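Teaching a robot arm to use the microwave

Can a machine heat up your lunch yet? Nearly, and I think it's one of the best first chores you can try with a small arm! You get a door, a plate and a couple of knobs, all in one spot on the bench. I've been at this since November and I'm still not bored.

Step 1. Pick a simple oven

Go for rotary knobs over a touch panel. A dial gives the fingers something to hold, and a big round button is a far kinder target than a flat patch of plastic. Leave plenty of clear table in front, because the door needs room to swing.

Step 2. Break the chore into short moves

Don't record the whole job in one go. I split mine into door, plate, knob and a rest pose, and saved each one as its own task in Wavo. If the plate move goes wrong, you only redo the plate move.

Plates, knobs and bare table, from the wrist and from the side:
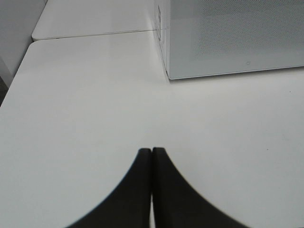
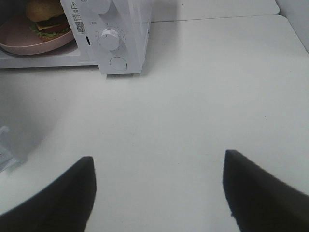
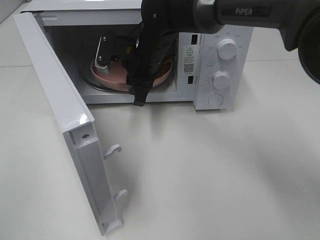

Step 3. Practise the plate on its own

Start with the door already open. Bring the fingers in from above, close on the rim and lift slowly — a tilted plate is the quickest way to lose a burger. I recorded 264 runs of this one move, and the last 17 were so much smoother than the first that I went back and redid the early ones.

Step 4. Add the knob

Keep the turns small. Let go, back off, grip again and turn a bit more. Two short twists beat one long one on my arm.

Step 5. Run it end to end

Stay within reach of the power switch and keep the oven unplugged until every move is reliable. I wouldn't leave it alone with a hot dinner yet, but as a weekend project it's a ripper. Next on my list is wiping up the crumbs.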